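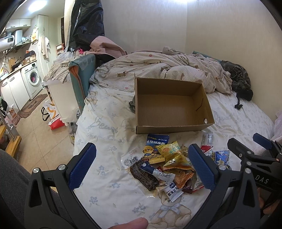

November 2021. Shipping-damp notes, Dordale boxes.

The claim I keep hearing is that a plain cardboard box looks after dry food in the mail as long as it's taped well. I don't buy it. Edwood's sheet says their single-wall board "resists ambient moisture," with no humidity given and no hours, so it says nothing. Packaged snacks are an easy load to think about: a loose heap of packets in front of an open brown box on a bed is how most of these shipments end up at the customer's end, and by then any evidence about the board is usually in the recycling. If we want to learn something we have to weigh the box before and after. Nobody in the Edwood sheet's test seems to have done that.

Setup so far: 3 boxes in the damp cupboard, 500 g of dry rice in each as a dummy load, lids taped with the Vukadinović paper tape. Control box stays on the shelf by the window. Not happy with the control, the window leaks. Move it.

The Ultulura hygrometer still reads high against the old dial one. Don't trust either until I've done the salt jar again.
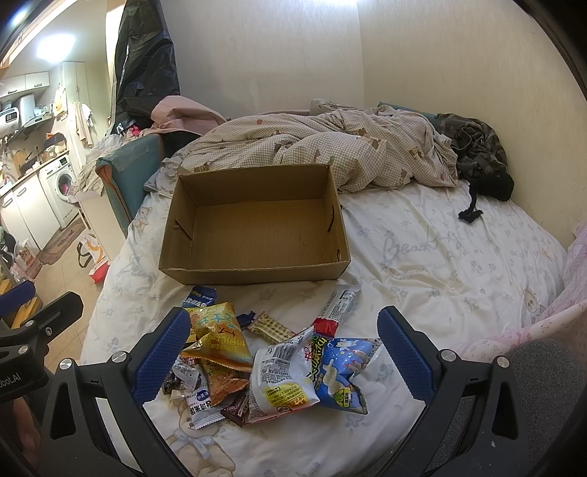 Corners and openings next. Every leaflet talks about board thickness and skips the holes. Water vapor doesn't care how thick the wall is if there's a way past it. A box with a slit in each side wall and a slightly torn front rim, like the one on the bear-print sheet, would make a poor barrier whatever the board was rated for, and the packets would be doing the work on their own. My guess is that the inner wrapper matters far more than the carton. A guess is all it is until I run one box with the slits taped and one without.

Edwood quotes 1,000 hours for something called "shelf stability." Of what? Asked twice, got the same PDF.

To do: salt jar, second roll of tape, label the rice bags, reweigh box 2 (first reading was 126 g empty, looks too light, check the scale was zeroed).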